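2/1/25

Bedding notes, Bovdale room. Beige fitted sheet is on the big bed. Still soft wrinkles toward the headboard side, so the next one gets pulled from that side first and the corners done last. Headboard fabric (taupe-gray, vertical channels) needs the brush attachment along the seams -- not today.
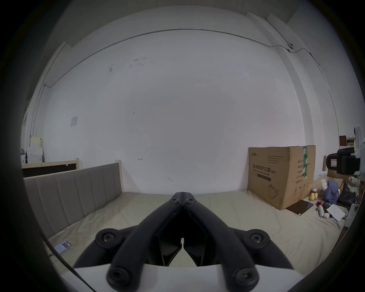 Orari sheets: ordered two more in the same size, 70 for the pair. Juška quoted 51 each, so no. Pillows and duvet stay in the hall until the wall is dealt with. It has small scuffs all over and I want them washed off before anything clean goes on the bed. The N95 mask carton has to move off the mattress too.
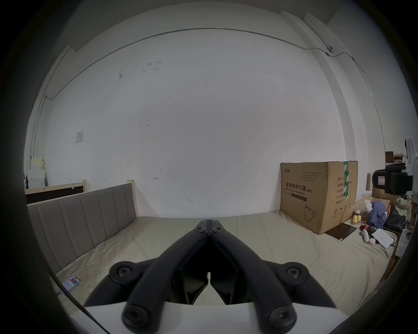 Lindsay Stubbs would leave the wall and make the bed up now -- sugar soap can wait until March, she says, and a dust sheet over the lot will do.

Fine by me if the dust sheet is a big one. Check the Culturau shelf.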